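Clarkik Community Help > Home > Storage and Tidying

Small stuff keeps piling up on a white table, how do you sort it?

Asked by Lavanya Sastry, October 2016
188 views

We have a white table with a plant on it, and it is where everybody in the apartment empties their bag. Lip products, little bottles, sample packets, snacks, receipts. I clear it and a few days later it is the same again. The small tubes roll and end up behind the plant pot.
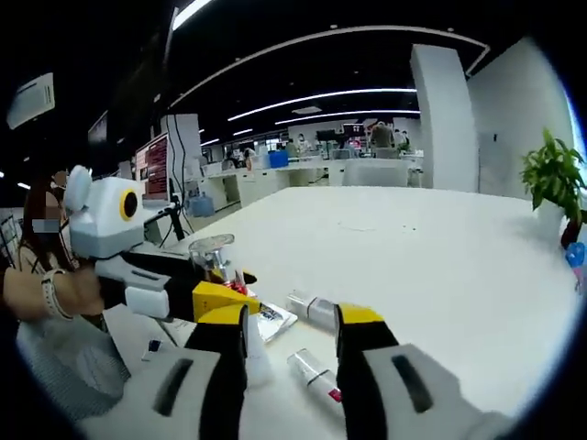
I don't want drawers or anything screwed to the wall. The table has to stay usable for eating. I had a three-tier tray from Kasprzak but it took up too much room and things got lost in the bottom tier. Budget is 25 dollars. What do people use for things this size?

3 answers

Jayanthi Joseph
Accepted answer, 12 people found this helpful

Take everything off first, plant included, and wipe the table. Then put things back in groups by where they get used:

Makeup and skin care. Goes to the bathroom or bedroom. If you put makeup on at the table, keep one zip pouch there and nothing else.

Food. Goes to the kitchen the same day, even sealed snacks.

Foil packets and samples. These are the worst for piling up. Give them one small jar. When the jar is full, use some or throw some out before adding more.

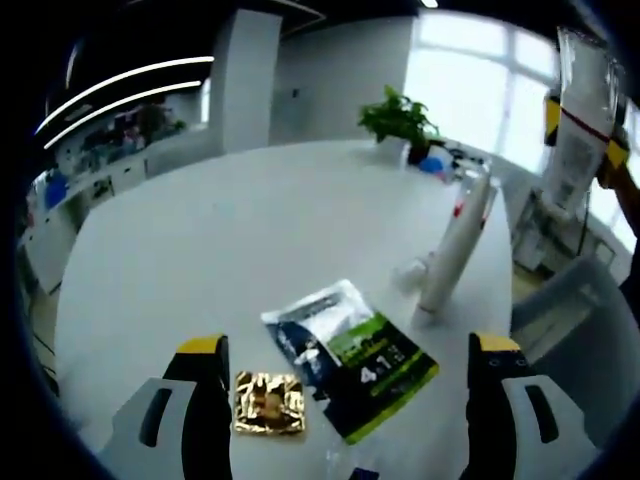 Loose caps should go back on whatever they came off. If you can't find the match in a week, throw the cap out. Check the tubes while you are at it. I found two that were dried up and one I had bought twice.

For the rolling, stand tubes up in a cup or a short glass. A drinking glass works fine, so try that before you spend the 25 dollars. Put it next to the plant so the middle of the table stays clear. If the glass tips, put a few flat pebbles in the bottom.

Sudheer Hegde

get a smaller table. we did and the problem went away

Nilmini Samarakoon

I agree with most of the first answer but I would not use a jar for packets, you can't see what is at the bottom. I stand mine on edge in a shallow box, like index cards. The Standitside one is the right height but any box lid will do.

Tall boxes are the other thing. Skin care comes in a box much bigger than what is in it, and people leave the box out. Take the product out, write the date you opened it on the bottom, and flatten the box unless you plan to return it.
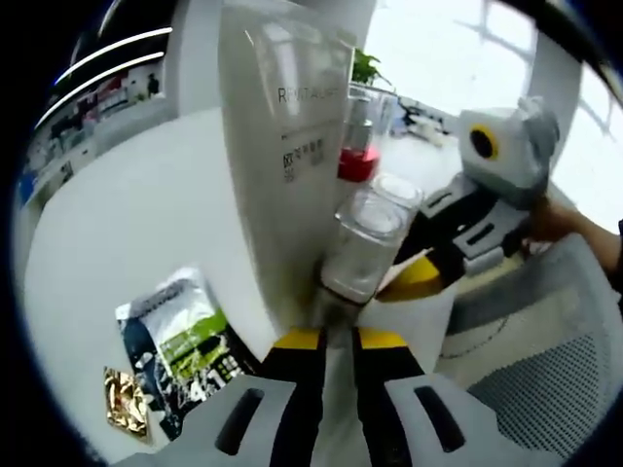 Answer length: 188 words

A clear cup is better than a colored one for the tubes. You can see which one you want without tipping them all out. Keep glass containers toward the back, by the plant, where an elbow won't get them.

I also do a clear-out every April. Last time I got rid of 59 things from one shelf, mostly samples.

Comments (2)

Kumaresan Kaimal: Does the box lid slide around on a smooth table? Mine does.

Nilmini Samarakoon: A bit. I put a piece of rubber shelf liner under it.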